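Kuruc: a timeline of cease-fire announcements

README, last updated July 9, 2022

Hi, and thanks for stopping by! Kuruc is a hand-built table of public statements about cease-fires and truces, with one row per statement. I started it because I kept reading that a truce had "held overnight" and then could never find out which night, or who was saying so. It grew from there (my evenings did not).

What you get

There are 1,481 rows in the main file, kuruc_main.csv, and a second, much smaller file with the 182 statements that were later corrected or taken back by whoever made them. I keep those separate so you can leave them out, but please look at them first, they're the best part!

Each row has 8 columns: row id, date said, date it refers to, side speaking, type of speaker, short summary, language, and my confidence score. The two date columns trip everybody up. A spokesman can talk in the morning about something from the night before, and if you mix the columns up your charts will slide by a day. Mine did for all of September.

Where it came from

I read press releases, radio transcripts and wire copy, and typed the summaries in my own words. No full articles are in here. Grinumdale is the folder of scripts I use to catch duplicates, and Homeo is the little viewer that lets you scroll the rows by date. You don't need either one to open the files, any spreadsheet program will do.

Confidence score

It runs from 1 to 6. A 1 means one unnamed source and a lot of squinting. A 6 means both sides said the same thing in public. Most rows land in the middle, and I'd be careful with anything under 3.

Things I know are wrong

- Local militia statements are thin, mostly a language problem on my end.
- "Truce," "pause" and "lull" are all coded the same way. I go back and forth on this.
- Casualty numbers are left out on purpose. Other people track those with far more care than I can.
- Times are missing before the second batch, so same-day rows may be out of order.

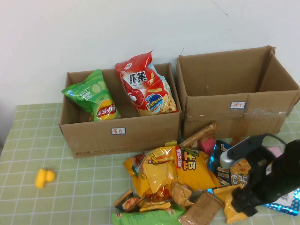 Using it

Go ahead and use it for class, for a blog, for whatever you like, just say which version you pulled. If you build on top of it the way Stistia did with their map, drop me a line, I love seeing that stuff.

Fixes are welcome too. Send the row id, what's off, and a link to something I can read. Please don't send a whole new spreadsheet with your changes buried in it, I will lose them.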